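Route and vehicle inspection, outdoor driving data, plaza leg
Site: Clanalley, main plaza
Inspector: Ginette Tanguy
Second reader: Pascal Gautier
Date: August 20, 2018

Marks: OK, FIX (may run once the fix is logged), HOLD (no recording). Comments are required for FIX and HOLD and optional for OK. Item numbers follow the Irner sheet, so gaps are expected where an item only applies indoors.

## A. Vehicle, before power-on

- [x] **A1. Tires and hubs.** OK.
- [x] **A2. Bumper switch, all contact points.** OK. Left corner needs a firmer push than the right. Within limits.
- [x] **A3. Battery latch.** FIX. Latch closed but the locking pin was not seated. Reseated and logged. Second time on this vehicle; Pascal to order a new pin.
- [x] **A4. Camera mount torque.** OK. Paint marks line up.
- [x] **A5. Front shell.** OK. Shell screws tight. Do not swap shells between vehicles during a collection block, even if the fit is good. The shell edge shows in the lower corner of the view, and a different edge means a new mask.
- [ ] **A7. Rain cover.** Not carried. Operator accepts.

## B. Stop functions

- [x] **B1. Onboard stop button.** OK.
- [x] **B2. Handheld stop, near.** OK.
- [x] **B3. Handheld stop, far end of leg.** FIX. Stopped on the first press at two positions, on the second press at the third. Repeated with a fresh battery in the handset and got first-press stops at all three. Handset batteries are now changed at the start of each block and the old ones go in the marked bin.
- [x] **B4. Loss-of-link stop.** OK. Vehicle halts and holds brake. Recorder keeps writing, as it should -- the halt itself is useful and gets the label `link_stop`.

## C. Route

The plaza leg is driven by hand. The operator steers with the handset and the recorder stores camera frames and steering commands together, which is what the model trains on. A route fault is therefore a data fault as well as a safety fault: if the operator swerves around something that should have been cleared, the swerve is in the set. 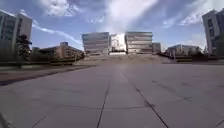

The leg runs up the open paving toward the central buildings and ends short of the raised terrace. Planted strips bound it on both sides.

- [x] **C1. Slab joints.** OK. Checked by foot for lips and loose slabs. Operators should cross joints at a normal heading. Several of the earlier runs follow a long joint as if it were a lane line, and Capucine Perrin has asked for fewer of those, as the model picks the habit up quickly.
- [x] **C2. Stains and surface marks.** OK. There is a small dark stain beside one of the diagonal joints. Flat to the touch. Drive over it on some runs and beside it on others. Do not avoid it every time.
- [x] **C3. Planting edges.** OK. Keep one vehicle length off the brown ground to the left of the paving. Recovery runs that start pointed at the edge are allowed with a walker alongside.
- [ ] **C4. Terrace.** HOLD. No approach past the turning mark until the slope has been measured. From the plaza it is hard to tell whether the rise is stepped or ramped, and the drive limits differ for each.
- [x] **C6. Glare.** FIX. Strong light over the terrace and the structure between the two central buildings. Exposure was left on automatic and that part of the view washed out. Capped the exposure and repeated. Ludivine Marchal wants both versions kept, labeled separately.
- [x] **C7. Pedestrians.** OK. Walker briefed. Any person inside the stop distance ends the run, with no exceptions for people who say they don't mind.

## D. Recording

- [x] **D1. Disk space.** OK.
- [x] **D2. Clock sync, camera to handset.** OK.
- [x] **D3. Episode count.** 2,911 in the set before this block, over 2,000 of them straight driving. Turns and recoveries are short. Target for the block is 300 episodes, weighted to recoveries.
- [x] **D4. Discard key.** FIX. The key worked but gave no tone, so the operator could not tell whether a bad run had been dropped. Tone restored in the Haltara settings page.
- [x] **D5. Operator ID entered.** OK.

## Comments

**B. Strömberg:** On C4, I can bring the slope gauge over. Please leave the turning mark down until then.

**P. Gautier:** A3 should be HOLD if it happens a third time. Agreed with Ginette.

**C. Perrin:** For C1, a staggered start position would help more than telling people to steer differently. Jiang sheet has a start-offset column, can we copy it?

**G. Tanguy:** Yes. Added as C8 for the September revision. Leg released for recording with C4 on hold.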